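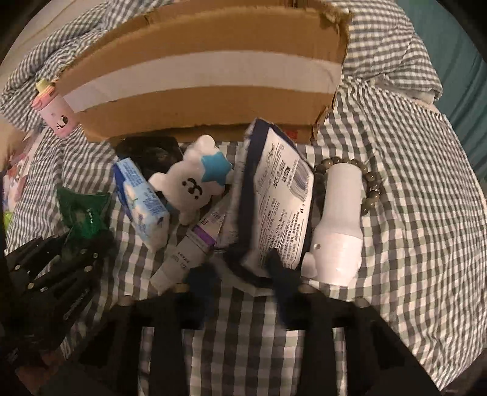 *The Cloka hand-held gripper over a mixed set of household items on a bed, carton behind.*

Griltier sells the Cloka as a kit: one hand-held gripper, a camera, a charging dock and a licence for the Berno software that turns each session into training data for a robot arm. The operator works the jaws by hand. No arm is needed on site, and setup took us 30 minutes from the unsealed case.

Soft surfaces are the harder test. On a bench, every object sits at a known height. On bedding, a phone lies low while a plush toy or a beaded bracelet gives under contact, and gingham checks add a repeating pattern that can upset position tracking. Berno lost its position twice in 700 recorded grasps, both times when the tool was brought close to the fabric. It recovered once we lifted the jaws clear.

The jaws are black and wide, with metal fittings. They suit bottles and canisters. Slim tubes need an angled approach, and flat packets are best taken when something props them upright. Thin film wrappers slipped more than any other item we tried.

Chamoun, the distributor, lists the kit at $2417, with replacement finger sets sold separately. The software licence runs for a year. Export is in open formats, but colour calibration has to be redone whenever the lighting changes, and the manual gives it one paragraph. A firmware update issued in November added a lock for the jaw travel. Units shipped before then need it installed over a cable.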